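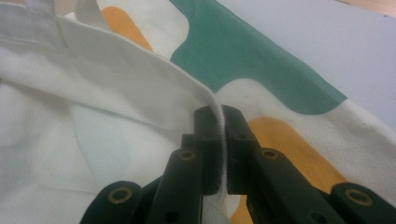

Getting the jaws to close square again

November, by Daranee Thongdee

So the hand gripper finally got its service. I'd been putting it off for ages, because it still worked fine on mugs and boxes and all the chunky stuff, and you can talk yourself into a lot when a tool is fine on mugs. Cloth is where it gives itself away. A canvas tote with a big green and orange print is my test piece, and if the jaws can hold a thin upright fold of that between them, I'm happy.

Mine had started letting folds slide out at the top. The bottom of the jaws would meet and the top wouldn't, so you'd squeeze, lift, and watch the cloth peel away from you. Maddening! I blamed the jaw faces first (I always do) and spent a whole evening cleaning them with a damp rag and then a dry one. They were filthy, to be fair. It made no difference at all.

The real trouble was down in the linkage. If you've never had one of these apart, the jaws ride on flat black arms that cross over like scissors, and there are brass-colored eyelets at the pivots. Any slop at a pivot shows up at the jaw, only bigger. I held the tool by the lower links, wiggled one jaw with a fingertip, and yep, the left one rocked. The right one was solid.

My counter said 3,013 closes since the last time I'd had it open. I had written "check at 1,000" on a piece of tape in my own handwriting, so there's no one else to be cross with.

What I did, in the order I should have done it:

I took the left jaw off and laid the screws out on a tray in the same pattern they came out. Two of them look identical and aren't. Ask me how I learned that one.

Then I cleaned each pivot with a cotton swab. Grey fluff, mostly, packed in tight from months of towels and bags. One of the pivots on the left side had a little ridge of it that had gone hard, like felt, and I had to pick it out with a toothpick. Don't use anything metal in there. I did once, on the older Totier handle, and it never closed smoothly again.

No oil! I know it's tempting. Oil and lint make a paste, and the paste ends up on somebody's nice white canvas. A tiny bit of dry lube, wiped nearly all the way off, is plenty.

Putting it back together is the fiddly part. I snug the screws, close the jaws gently on a strip of card, and only then do the final tightening with the card still in there. That way the two faces settle flat against each other. If you tighten first and close after, you're locking in whatever crooked angle they happened to be sitting at.

After that it was back to the tote. I let it lie however it landed, wrinkles and all, and went for the long diagonal fold where the plain side flops over the print. I like that spot because the cloth is uneven around it, and a neat flat hem would flatter the tool too much. Over the evening I did 100 grabs, and it dropped two, both early on when I was coming in tilted. Those are on me and my wrist, I think.

There's still one thing I'm not thrilled about. The handle has a faint click right at the end of the squeeze, and it was there before I opened it up and it's there now. I've ordered a spare set of links from Womel, and when they turn up I'll swap the lower pair and see whether the click goes with them. In the meantime there's new tape on the handle. Same number as before — but much bigger letters.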